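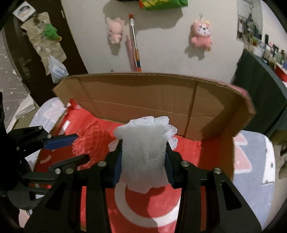 Could the families have their curtains back before school starts, the Curkgate parents' group asked us in August, and would the lace really survive the mail? We took that question as the start of the whole project, and I'm so pleased with where it has led!

Progress report to the Halar Fund, 3/15/25
Curkgate Textile Loan, packing and mailing

Your grant of $700 covered cardboard boxes, tissue and postage for the delicate pieces: lace-edged whites, sheer panels, red mesh and other light fabrics that people borrow for plays, weddings and window displays. We planned to have 200 pieces folded and boxed by now. We have reached that number, and there are 30 more waiting on the shelf (mostly donated whites, some of them lovely).

The biggest change is in the folding. We used to roll the sheers, and they came back creased in long lines that took forever to steam. Now each one is folded into a compact block with the frills left free on the outside, and white pieces are kept apart from the reds inside the box. Two borrowers have already written to say theirs came out ready to hang.

Boxes went out to 21 households and clubs over the winter. One went missing between here and the Grurkum hall for nine days, then showed up with a crushed corner and everything inside in good shape. We have asked Eglītis, our box supplier, for a quote on a heavier board, and I'll forward it when it comes.

Still to do: the label sheets need reprinting (the return address wraps badly), and the mesh pieces don't have a care card yet. We're testing a wording with the sewing club, who have strong opinions about irons.

Spending is on budget, with postage a little over and tissue a little under. Receipts are in the attached folder. We would love to show you the packing table in use if you are ever nearby.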